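**How do I start writing a first-person account of a protest?**

Ishbel Drummond

I marched in Pirthorpe on Monday and I'm still buzzing! I want to write up what I saw for our neighborhood blog, 800 words tops. Do I need both sides, or can it just be my day?

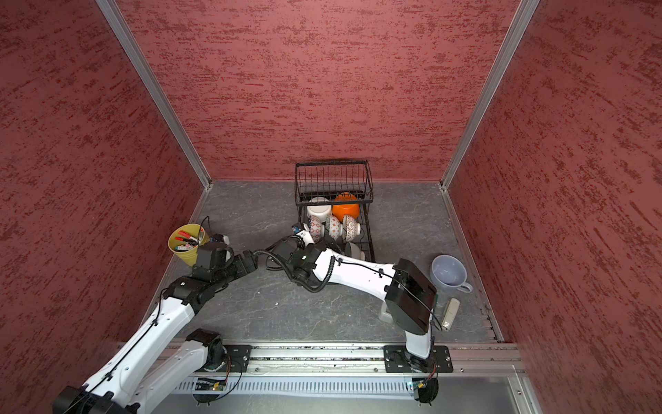 My draft is 811 words already and I haven't reached the bridge yet (help!).

### Kamo

Just your day, and say so in the first line! Then:

- Put times in. "The crowd stopped at 2" beats "later on."
- Keep what you saw apart from what you heard from others.

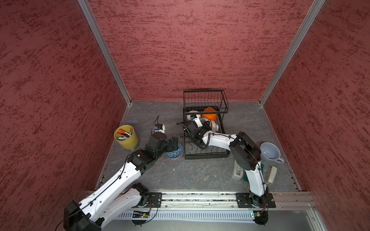
- Ask before you name anyone. I left 13 people unnamed in mine and it still read great.

### Ritchie

Start at the bridge. Cut the bus ride.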